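Harkau Worktables and Wash Stands

The Harkau series is made by Stovness for shared workrooms, teaching kitchens and packing areas. Tables, wash stands and trays are sold separately and can be ordered in any mix. The range was last revised in April.

Work table

The top is supplied in dark green or gray and comes sealed on all sides, including the underside. Tops are 800 mm deep as standard. A 1000 mm depth is available to order and ships in two cartons. Legs adjust by 29 mm for uneven floors. Leave room for a chair on each long side if people will work seated.

Serving tray

Light wood, with rounded corners and a raised rim all the way around. The rim is high enough to hold by the sides without touching what's on the tray. Wipe clean with a damp cloth. Do not soak, and do not put in a dishwasher.

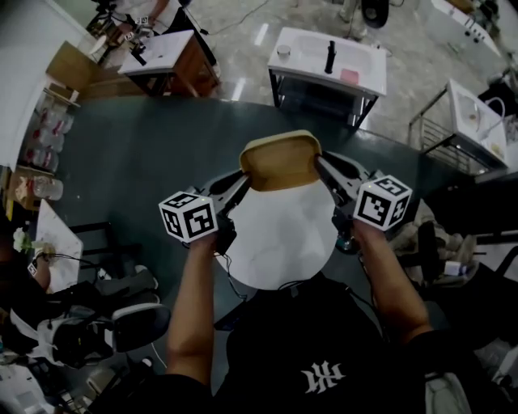
Danzer wash stand

A free-standing sink cabinet for rooms where plumbing along the wall isn't practical. The white cabinet sits on a black metal frame and takes a black faucet. There is space beside the basin for a cup or a sponge. A version with a wooden base is also sold, with the same white top.

Basin width is 400 mm. Hoses are included. The drain trap is not, as fittings vary by building. Order it under Salura parts and give the pipe diameter.

Delivery and setup

Table tops arrive wrapped, with folded cardboard at the corners. Keep the cardboard until the legs are on, and stand the top on it while you turn the table over. Two people are needed for the larger top. All bolts are the same size and one wrench is supplied.

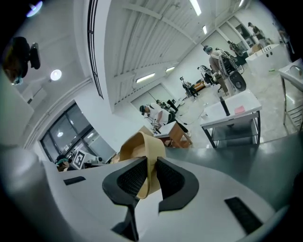
Spare feet, rim sealant and replacement bolts are kept in stock and can be added to any order. Scratched tops can be exchanged within the return period if the underside label is still attached.

Care

Use mild soap and water on tops and basins. Avoid scouring pads on the green finish, which shows marks sooner than the gray. Tighten the leg bolts again after the first month of use.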